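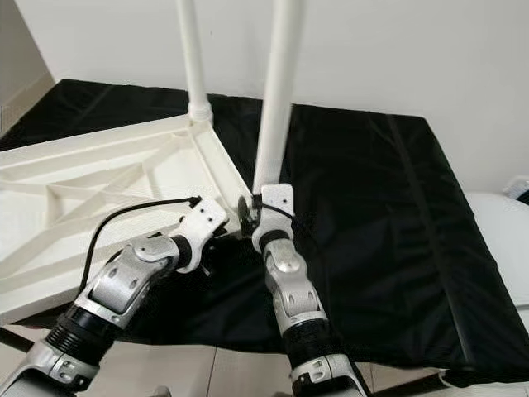 By Dougal Guthrie, Redia Table Loan
Progress report for the Halliday Fund – December 26, 2024

Hello again! I promised you something before the year was out, and I've got a quiet day and a pot of coffee, so let's get into it.

The last of the tables you paid for reached us in Nallevstead in October, still in their boxes, and the big job since then has been getting them built, checked and labeled so they can go out on loan. There are 200 in all. They're the plain white plastic ones we settled on in the spring, with four tube legs that go into threaded collars at the corners. I know a few people on your side liked the look of the folding kind better. I did too, for a while, but we borrowed a couple and I pinched my thumb twice in one afternoon, so I'm happy with where we ended up.

We build them upside down. It sounds obvious when I write it out, but my first few went together on their sides, with me on my knees hugging the thing, and I don't recommend it. Now the top goes face down on something dark and soft, legs pointing at the ceiling, and you can walk right around it. The soft layer matters more than I expected because the tops pick up scratches from a bare floor very fast, and a borrower sees the top before they see anything else.

The underside is all ribs and little triangles, with a big X across the middle. It's a clever bit of molding and it keeps the weight down nicely (I can carry one in each hand up the ramp). It also collects crumbs, glitter and, in one case, half a cookie. So we've added a quick brush-out to the list of things that happen when a table comes back. 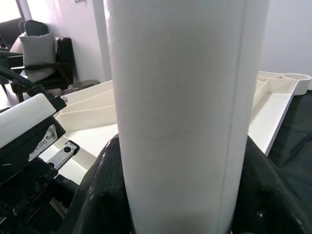

Legs have been the fussy part of the work. Each one has to go in straight, and if you start it at even a slight tilt it feels tight way too early, and you think you're done when you've barely begun. Back it out, line it up, try again. I've started telling people to turn the leg backward until they feel a little click and then go forward, the same as with a jar lid, and that has cut down on the muttering quite a bit. No tools, by the way! I'd put a line in the budget for wrenches and we never bought them, so that money has gone toward a second set of storage racks.

We did have some trouble with quality. Seven tables had a collar that wouldn't take a leg properly, whatever we tried. The supplier swapped them without an argument, though the replacements took longer than they said and I had to call more than once. I've kept the letters if you want them. A handful of legs also came smudged or scuffed, but those wipe up fine with dish soap and a cloth, and I wasn't going to send back a leg for being dirty.

On to the lending itself, the part I enjoy. The first tables went to the reading group at Nevusau, who had been sharing one long bench and a card table between all of them. They took five and have asked to hang on to them through the winter, and I said yes. After that came a craft fair, two school suppers and a very big birthday party, and everything came home in one piece. One set came home with the legs bagged separately and every bag tied with ribbon – I could get used to that.

Getting the tables back apart is slower than I'd planned for. When a leg has been done up hard by someone with strong hands and good intentions, it can take two of us to loosen it. I've changed the instruction card to say "snug, then stop," in big letters, and put it where the old one used to be, taped to the inside of each box. Too early to tell you if it's working.

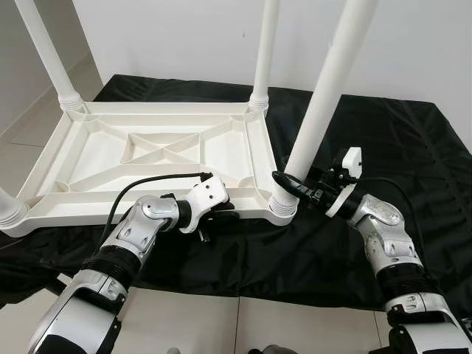

The wobble check is the other thing I said I'd report on. Before a table is flipped over, somebody takes hold of each leg in turn and gives it a gentle push each way. A tiny bit of give is normal with this plastic. If it rocks in the collar, the leg comes out and goes back in from the start. Then the table gets turned over, stood on the flat part of the floor by the door, and leaned on. I do most of the leaning.

Money next. We have $400 left from the equipment part of the grant, and I'd like to spend it on spare legs. We haven't lost any yet, but we will, and a table with three legs isn't much use to a school supper. If you'd prefer it went to something else, just tell me before I place the order.

Still to do: number the last batch, finish the online booking page (slow, my fault), and find a better cart for the ramp. I'll send the loan sheet separately once I've typed up the pages from the notebook, and you're welcome to come by and build a table any time you're passing through.

Dougal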